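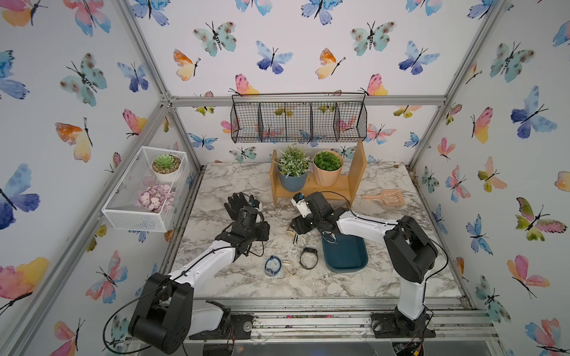

Traltport sorting day clears the watch and wristband backlog

TRALTPORT - The reuse store on Krishnan Street has started listing its backlog of wristwatches, fitness bands and bracelets, with the first lots due on the shelves in August. The store logged 2236 small accessories over the winter. Of these, 233 were classed as wristwear and held back until a sorting method was agreed on.

Under the method now in use, items are laid out on a marble-patterned counter and moved into a tub by type. Analog watches, digital watches, fitness bands and plain bracelets are kept apart. Loose straps go in a fifth group and are sold by width.

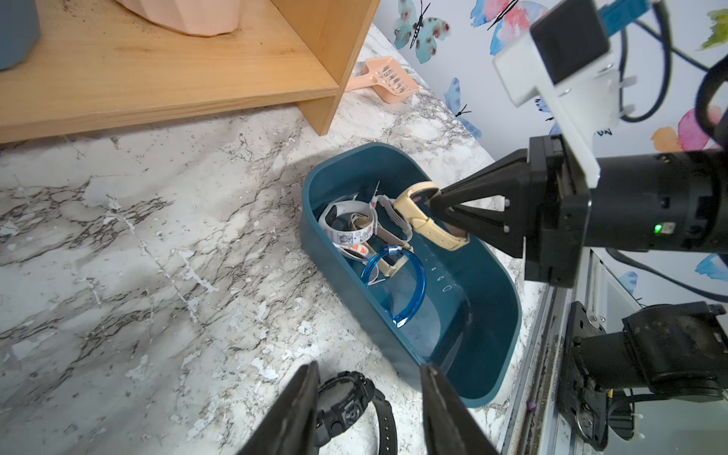

A cream-colored watch band at the dark teal tub, with a black digital sports watch on the counter.

Each item gets a line in the stock sheet: type, strap material, closure and condition of the case. Batteries are tested separately. A watch that does not run is still listed, at a lower price, if the case and strap are sound. Straps with a cracked buckle or torn holes are dropped from the listing.

Children's bands are the smallest group 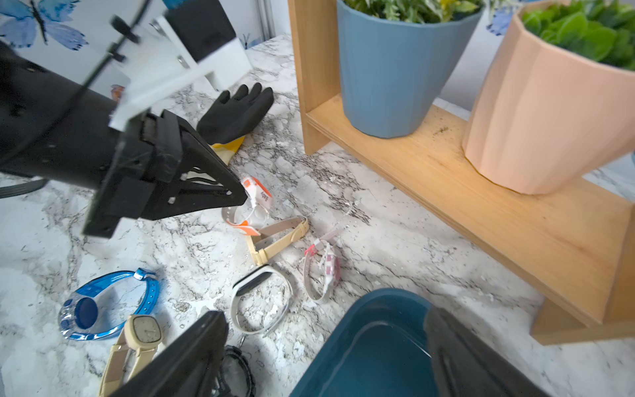

and will be priced as one lot of 12. Printed bands are checked for worn lettering before they are added. Bracelets with no clasp are measured around the inside and marked small, medium or large.

Fitness bands take the most time. The tracker has to come out of the strap where the design allows it, and the two parts are cleaned on their own - a damp cloth for the strap, a dry one for the display. Any tracker that still holds a former owner's account is set aside until it has been reset.
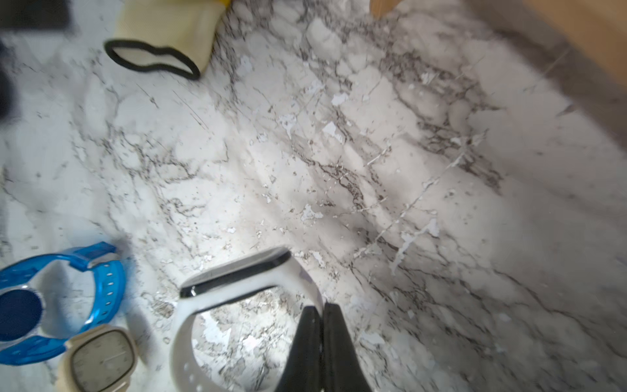
Drenivcombe Ledger | Local Business | April 6, 2019
By staff reporter

Prices have not been set for the analog watches. The store plans to compare them with those at its Flomaletti branch, which sold 31 watches last year from a single case by the register. Straps will go out first, followed by the digital watches. Donations of wristwear are paused until the present stock has been listed.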